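Section 4. Filling and first start (Langat under-sink water softener)

Read Section 3 first if the bypass valve isn't on yet. Everything below assumes the pipes are in, the bypass is in BYPASS and the drain hose is run.

Before you start

Need: bucket, towel, flat screwdriver, the hardness test strips from the parts bag, one 40 lb bag of softener salt. Pellets or crystals, either one. No rock salt. No block salt in this model, the tank is too narrow.

Allow an hour. Most of that is waiting.

CAUTION: Cold water line only. Hot water ruins the resin and the warranty doesn't cover it.

CAUTION: Don't plug in the power adapter until step 7. If the head powers up dry it will throw Er 2 and you have to clear it (see 4.5).

4.1 Drain hose check

1. Find the free end of the drain hose. Should be in the standpipe or clamped to the sink drain tailpiece.
2. Check the air gap. At least an inch and a half between hose end and the top of the drain water.
3. Run a hand along the whole hose. Any kinks, fix them now.
4. Tug the clamp. If it slides, tighten it a half turn.

Note: the hose can go up and over a cabinet wall, but no higher than 8 feet above the floor. Low house pressure (under 40 psi), keep it lower than the top of the head.

4.2 Filling the resin tank

5. Open the nearest cold faucet all the way. Leave it open.
6. Turn the bypass lever slowly toward SERVICE. Stop at the first click. Water should hiss in, not roar. Wait until the faucet quits spitting air, then close the faucet and go the rest of the way to SERVICE.
7. Plug in the adapter. Display shows the version number, then a blinking clock.

Go slow on step 6. Opening it fast packs the resin up against the top screen and then you get poor flow for weeks. Nneka Wike on our support line takes more calls about this than anything else in the book. If you already did it, run two manual backwashes (4.6) and it usually settles.

Faucet water may look yellow or tea colored for the first minute. Thats normal for new resin. Run it till clear. Don't drink it.

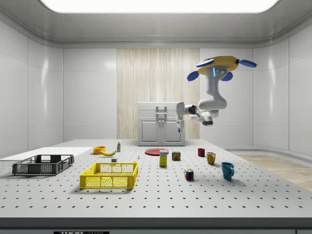 4.3 Salt tank

8. Lift the lid and pull out the cardboard shipping ring. Throw it out.
9. Check the float. It should move up and down freely inside the brine well. If it sticks, twist the cap a quarter turn and lift.
10. Pour in 3 gallons of water. By hand, first time only. The unit does its own filling after this.
11. Add salt to the line marked MAX. Not over. You will have some left in the bag, keep it dry.
12. Lid back on. Press until both sides snap.

Note: water level below the salt level is fine. Water sitting on top of the salt after the first week is not, see 4.7.

4.4 Setting the head

Three buttons. SET, UP, DOWN. The display goes dark after a minute, press any button to wake it up.

13. Clock. Hold SET until the hour blinks. UP or DOWN, then SET. Same for minutes.
14. Hardness. Dip a test strip in untreated water (outside faucet is usually untreated) and match the color on the card. Enter the number in grains. Town water in our test area came in at 13. Yours will be different, so use the strip.
15. People in house. Enter the number. Long-term guests count.
16. Regeneration time. Factory is 2:00 a.m. Leave it unless someone in the house is up and using water then.
17. Hold SET again to save. Display shows SAVED, then the clock.

If you have iron in the water (orange stains in the toilet tank), add 4 to the hardness number for each part per million. Over 3 ppm you need an iron filter ahead of the unit. The Rindeo inline housing fits the same fittings.

4.5 Clearing Er 2

Unplug. Wait ten seconds. Make sure the bypass is at SERVICE. Plug in while holding DOWN. Let go when the clock blinks. Redo step 13, the other settings are kept.

4.6 First regeneration

18. Hold UP and DOWN together until the motor starts. Display reads BW.
19. Leave it alone. Full cycle takes 52 minutes. No showers or laundry during it, water in the house will be hard.
20. While it's in BW, look at the drain end. Steady stream, no splashing out. A few amber beads is OK. A steady flow of beads is not, go to BYPASS and call.
21. When the clock comes back, test a cold faucet with a new strip. Should read 0 to 1.

Still hard? Check that the bypass is fully over. Then check that the salt tank has water in it. Then run one more cycle.

4.7 Quick fixes

Water on top of salt: drain hose kinked or float stuck. 4.1 and step 9.
Salty taste: low pressure or a short rinse. Run the cold tap for a few minutes. If it comes back, call.
Humming, no movement: motor cable loose at teh head. Unplug first, push it in.
Drip at bypass: o-ring. Grease it with silicone only, no petroleum jelly.

Parts and returns go through Diswood, not the store. Ask for Vivek Malhotra on warranty claims and have the serial number ready, it's on the sticker under the salt lid. Monthly upkeep is in Section 5.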